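**slipcovers for a couch, worth it or just clean the fabric?**

**kusow_kid**
ok so we moved in June and the couch came with the place. gray woven stuff, sturdy, smells like somebody elses dog. quote from Flasa for a full slipcover is 800. eight hundred. for a cover. Humphreys said they'd come out and steam it but wouldn't give me a price over the phone. anyone done either one? kids eat on it, laundry lives on it, it's not a museum.

**tpk41**
Steam it. Done.

**Martim Gouveia**
don't just steam it, check the tag first. W means water is fine, S means solvent only, WS either one, X is vacuum only. usually under the seat cushions or stapled to the bottom. ours was S and my brother in law hit it with a wet machine, rings everywhere. took forever to even them out

**kusow_kid**
no tag. I looked. underneath is just black cloth and staples

**Martim Gouveia**
then test a spot in back. white rag, little bit of plain water, let it dry overnight. no ring = probably ok. if color comes off on the rag, stop

**pottersfield**
800 is nuts. I sewed mine for a stretch of evenings and paid 37 for the fabric, remnant bin at Vomex. Piping is the only hard part and you can skip piping. Prewash TWICE or it shrinks on you the first time you clean it and then you own a very tight couch.

**kusow_kid**
I can't sew a button. test spot went on last night, no ring this morning. so that's something. couch as of 8 am, going to vacuum the whole thing before I do anything else

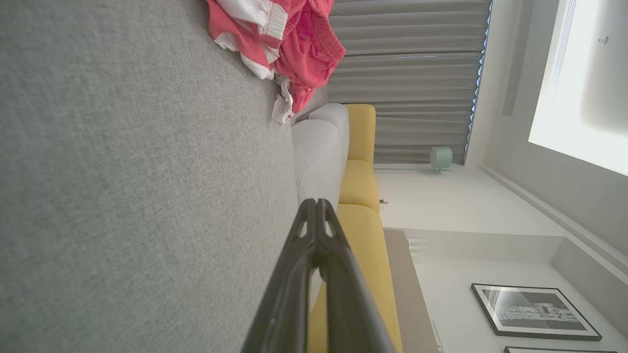
**Atif Arain** Vacuum is right but go slow, crevice tool first, then the brush. Most of the smell is in the cushion fill, the fabric gets blamed for it. If the covers zip off, pull the foam out and stand it outside on a dry day. I'd do that before paying Humphreys or anybody.

**tpk41**
zippers on couch cushions are not for taking the covers off. they're for the factory. you'll never get it back on straight

**Atif Arain**
Got mine back on fine. Fold the foam in half, plastic bag over it, slide it in, pull the bag out after. Maybe ten minutes a cushion. But don't machine wash the covers, I'll agree with you there.

**tpk41**
agree to disagree. steam it

**pottersfield**
Steam on foam that already smells = damp foam that smells. Had to toss a chair over that.

**kusow_kid**
ok ok. so: vacuum, baking soda, foam outside, THEN decide. how long do you leave the baking soda? box says 15 min, my mom says overnight

**Martim Gouveia**
overnight. and vacuum it twice, it gets down in the weave and you'll see white on dark pants for a week. if your filter is old change it after, that powder clogs them

**pottersfield**
Your mom is right. Also if you do end up buying a cover, get the stretchy two piece kind, one piece ones slide off every time somebody stands up. Measure arm to arm on the OUTSIDE. I measured inside my first time, sent it back, ate about 41 dollars in shipping.

**kusow_kid**
thx all. Flasa just emailed, 800 doesnt include the cushions lol. baking soda it is. will post when the foam's been out a couple days

**tpk41**
still say steam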